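Class booking help desk
Ticket: Breathing class sends everyone a reminder, repeatedly
Status: Closed
Opened by: Lenka Ševčík, Morbridge Yoga
Assigned to: Mohsin Satti, Narko Support

Lenka Ševčík, 7:40 am
My pranayama class has 17 people in it. Overnight your system sent them 900 reminders between them. The class is called Breathe Easy. Several students have written to say they are not.

Mohsin Satti, 8:15 am
Sorry about that. I've paused reminders on your account. Did you change anything on the class page before they started?

Lenka Ševčík, 8:22 am
I moved the start from 6:00 to 6:30 and fixed a typo. It had said "bring a mate." It now says "bring a mat."

Mohsin Satti, 9:05 am
Thanks. Your log shows 2 copies of the class, both live, with the same name. Each one thinks the other is a schedule change, so each tells the students, then notices the other has been updated. Did someone import a calendar from Rusum?

Lenka Ševčík, 9:11 am
Snežana Popescu covers my pilates mat sessions and keeps her calendar there. I asked her. She says she pressed "Sync" because it was blue and flashing.

Mohsin Satti, 9:30 am
Please do this in order:
Settings, Linked calendars, Rusum, Disconnect.
Classes, Breathe Easy, delete the copy with no teacher name.
Reply to me before turning reminders back on.

Lenka Ševčík, 9:52 am
Done, except both copies have a teacher name. One says Lenka and the other says Lenka (Lenka).

Mohsin Satti, 9:58 am
Delete Lenka (Lenka).

Lenka Ševčík, 10:03 am
Gone. A strange feeling. The six people on the waitlist disappeared with her.

Mohsin Satti, 10:40 am
Waitlist restored from backup. Wajid Rana on our side has blocked duplicate imports for your account while a proper fix is tested. Reminders are on again, one per student per class.
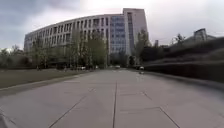

Lenka Ševčík, 4:15 pm
The test reminder arrived, once, and I have read it with great suspicion. One more thing and you can close this: the directions field cuts my text off after the first line, and I need all of it for the outdoor session in May. It should read: "Walk straight up the wide concrete path toward the big curved office building. We warm up on the way with slow heel-to-toe steps along the long joint between the slabs, so flat shoes, please." At the moment it reads "Walk straight." As teaching it's fine, but they'll never find me.

Mohsin Satti, 4:38 pm
Limit raised, full text showing now. Closing.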